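3. Workspace and task objects

3.1 The build

The arm used in this study was assembled in the shared workshop at Plunska, a members' facility with benches, hand tools and two printers for plastic parts. None of the authors had built a manipulator before the project began. The design follows the Kundham plans, which are open to anyone and assume no more than a drill, a set of small screwdrivers and a good deal of patience. Where the plans and the parts to hand disagreed, the parts were given preference, and each change was entered in the build log kept by Chaimae Samir.

Assembly began in November and was carried out in evening sessions. The log records 43 separate entries, most of them short. The longest concern the gripper, which was taken apart and put together again six times before the two fingers closed evenly. The fault lay in the linkage: one pin had been fitted from the wrong side, and the finger on that side lagged behind its partner by a small but plain amount. Once the pin was turned round, the fingers met at their tips and have done so since. The wiring was also rerouted at this stage to allow the wrist to turn freely -- a matter on which the Kundham plans are silent.

Control software was written by Po-yen Yuen and is known within the group as Endow. It runs on an ordinary desktop computer and accepts either recorded paths or direct commands from an operator. No claim is made here for the novelty of the software. It was written to be read by other workshop members, and speed was given up wherever speed would have made the code harder to follow.

3.2 Choice of objects

Task objects were drawn from the kitchen shelf of the workshop and from the homes of the authors. The group agreed at the outset that objects should not be bought new or cleaned specially for the trials. A household machine will meet crumbs, dust and fingermarks on its first day of use, and a method that succeeds only on spotless goods would be of little value to the people for whom this work is meant.

The toaster proved the most demanding of the objects. Its top plate is bright metal set within a glossy black rim, and its two slots are deep, dark and lined with thin wire guards. Each of these features troubles a camera in a different way. The plate throws light back unevenly, the black housing gives little detail by which to judge distance, and the guards appear as scattered points of light which the early version of Endow took for separate small objects.

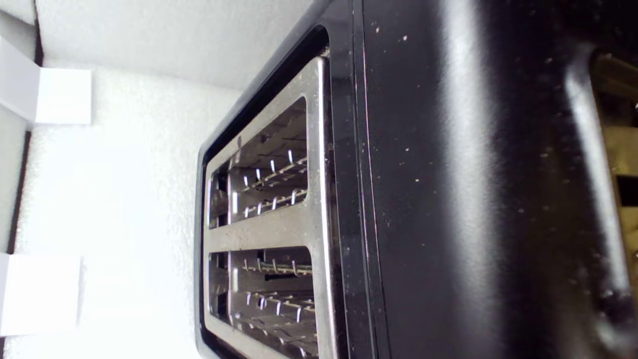

Figure 1. Top plate and slots of the toaster, with crumbs and dust on the black housing.

Aicha Hegazy proposed that the slots be treated as a pair of long openings of known shape and that anything found inside them be ignored at the planning stage. This suggestion was adopted. It reduced false detections to a level at which trials could proceed, though it did not remove them. The flat strip between the slots was retained as a landmark, as it could be found in most lighting conditions once a threshold had been set by hand.

3.3 Arrangement of the table

The arm works over a wooden tabletop with a pale panel along each side. White tabs are placed at intervals along both margins. A cutting mat printed with a fine grid lies on the table and was used to check positions by eye during setting up. Readings from the mat were not passed to the software.

For the trials reported in Section 4, the toaster was placed with its slots open to the arm, together with a black plate and a white box with rounded corners. The plate was included as a second glossy dark object, and the box as a plain one with few features of its own. The wood between the objects was left clear to serve as a resting place for the gripper. From that position the arm could reach either side of the table without passing over the toaster, which the safety rules of the workshop did not permit while a person was seated at the bench. 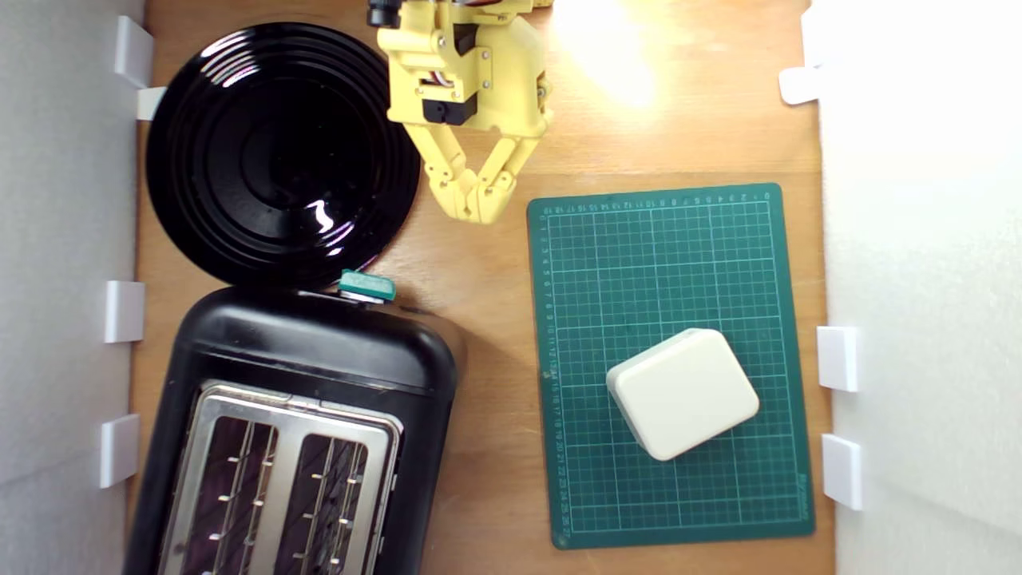 Figure 2. The arm over the table, gripper closed, with plate, toaster, cutting mat and white box.

Glare on the wood remained a difficulty throughout. Ebony Fairweather tested a cloth screen and later a sheet of tracing paper fixed over the lamp. Both softened the light, but both also dimmed the rest of the table to such a degree that the edge of the plate was lost. The lamp was therefore left bare and the affected area was marked in Endow as unreliable. Objects were not placed there during scored trials.

3.4 Procedure

Each trial began with the fingers closed. The operator named a target, the software proposed a path, and the operator either accepted or refused it. Refused paths were kept on file with a short note of the reason. In all, 68 trials were scored by Danylo Didenko, who took no part in operating the arm. Trials halted by a loose cable or a software fault were set aside and repeated on the same evening where the bench booking allowed.

The gripper was not asked to put bread into the toaster or to take it out. The toaster was kept unplugged, and the tasks were limited to touching the lever, approaching the divider between the slots and returning to rest. A lifting task was attempted with the box alone. The Hamann scale, which grades an attempt from zero to four according to how closely the final position agrees with the target, was used for all tasks, and its wording was left unchanged.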